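In praise of the box of odd bits 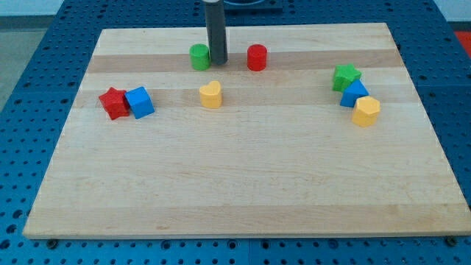 Small coloured blocks on a wooden board.

I want to make a case for toys that don't come with instructions. Mostly I want to make it for the box of odd bits, the one that lives under the stairs or behind the sofa, full of blocks from four different sets, a few cotton reels, half a farm, the lid of something. Ours came from my aunt in Cairns, by sea, in a biscuit tin that took three months to reach us and smelt of ginger for years afterwards.

My two had proper toys as well. They had a castle kit from my brother with 1,409 pieces in it, and a booklet nearly as thick as the phone directory used to be. We built it over one wet half-term in Jolau, all of us lying on the rug, and it was lovely! I don't want to be rude about the castle. But it was finished on the Thursday, and after that it stood on a shelf and got dusted. The biscuit tin never finished. It was a bakery on Thursday and a hospital by tea time, and for one whole July it was a ferry company with very strict rules about who could bring a dog.

What I love is how little the bits ask for. A cylinder can be a chimney, a pot of jam, a king, a tree, a tin of paint. Give a child a plastic hairdryer and it will be a hairdryer (or, fair enough, a gun). Give the same child a short round lump of wood and you have to ask what it is, and then you have to listen, and the answer may go on until bedtime.

There's a man in Pernusau called Lâm Khương who has run the toy library there for longer than I've had children, and he lends out bags of mixed pieces on purpose. He tips the broken sets together. Parents bring them back and tell him, a bit worried, that the bag didn't seem to be complete. He has 200 of these bags and he says they're out on loan more than anything else in the building, puzzles included. I asked him how he decides what goes in each one and he looked at me as if I'd asked how he decides what to have in his pockets.

I do hear the argument against. Kits teach patience, and following a plan, and the great pleasure of something coming out exactly like the picture. All true, and my daughter, who is now training as a joiner in Mornis, would say she learnt plenty from that booklet. She also spent most of one winter working out why a tower of unmatched blocks leans, and she did it by building bad towers, dozens of them, and shouting at them.

And it's so cheap! You can fill a shoebox for 50 pence at most jumble sales if you go near closing, when they only want the tables cleared. Look for plain shapes. Don't worry about chips or faded paint. Leave out anything small enough to swallow if there's a baby in the house, and leave out anything with a battery, partly because of the noise.

The tin is on top of my wardrobe at the moment. I got it down last week for a neighbour's little boy, who is three, and he lined up everything in it along the hall and told me they were all waiting for the bus.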